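# How I put together a 12-week cash flow forecast for a tiny business

I run the money side of Emton, a small framing and print shop, and for our first couple of years the forecast lived entirely in my head. Then came a December when the rent, the sales tax and a big glass order all landed in the same week, and we had a bank balance of $159 to show for a month that looked great on paper. So now I keep a forecast. It takes me less than an hour a week and you can do it in any spreadsheet program you already have.

You need three things before you start: your bank statement, a list of unpaid invoices (the ones you sent out), and a list of unpaid bills (the ones you got). If those lists are a mess, spend an evening on them first. I did mine at the kitchen table with a shoebox, so no judgment.

## Set up the sheet

Open a blank sheet and put the weeks across the top, one column each, 12 of them. I label each column with the first day of that week. Down the left side, type these rows:

- Opening balance
- Customer payments
- Other money in
- Total in
- Wages
- Rent and utilities
- Suppliers
- Taxes
- Loan payments
- Everything else
- Total out
- Closing balance

Put your real bank balance in the first opening cell. The closing balance is opening plus total in, minus total out. Then make week two's opening balance equal to week one's closing balance, and drag that across. Now the weeks are chained together, and when you change one number everything to the right of it moves too. (I still get a little kick out of this!)

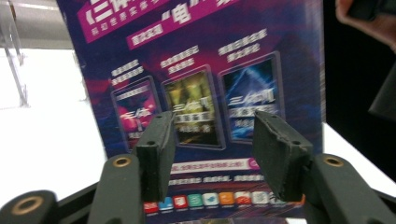

*Page last changed: 2018-02-05*

## Fill in the money going out

I do this side first because it's easier. Rent is the same every month, so drop it in the week it leaves the account. Same with loan payments. Wages go in the week you pay them.

Suppliers take more digging. Go through your unpaid bills and put each one in the week you're really going to pay it, which may not be the date printed on it. Our molding comes from Pridach and they want their money in 30 days, so that's easy. Our glass supplier is more relaxed, and I used to take advantage of that until it bit me.

Don't forget the once-a-year stuff. Insurance, software renewals, the accountant. Our insurance is $877 and I forgot it two years running.

## Fill in the money coming in

Here's where people kid themselves, me included. An invoice that's due on the 15th does not mean money on the 15th. Look back at how each customer has paid you before and use that. We have one regular, a gallery called Flilosden, that's lovely to deal with and pays 20 days late every single time. So I put their money in 20 days late.

For work you haven't sold yet, be stingy. I take the slowest comparable month from last year and use that. Cúc La, who did our books early on, told me to leave out any job that didn't have a deposit on it, and I still follow that rule.

## Look for the dip

Now run your eye along the bottom row and find the lowest closing balance. The first time I did this, ours was $2,664 below zero in week seven. I felt sick for a minute, and then I noticed I had six weeks to do something about it.

Things that have worked for us:

- Asking for half up front on custom jobs
- Calling a late payer - a phone call beats a third email
- Moving a big supply order back a couple of weeks
- Asking a supplier to split a bill in two *before* it's due

That last one I got from Bent Bisgaard at the Doãn print studio down the street. I was nervous about asking, but Pridach said yes right away.

## Keep it going

Once a week, type in what really happened, check the closing balance against the bank, and add a new week on the right-hand end. If a number was way off, leave a note in the cell saying why. I color the finished weeks gray so I don't go back and fiddle with them.

If your balance and the bank's don't match, check card processing fees first. That's where my missing money usually is.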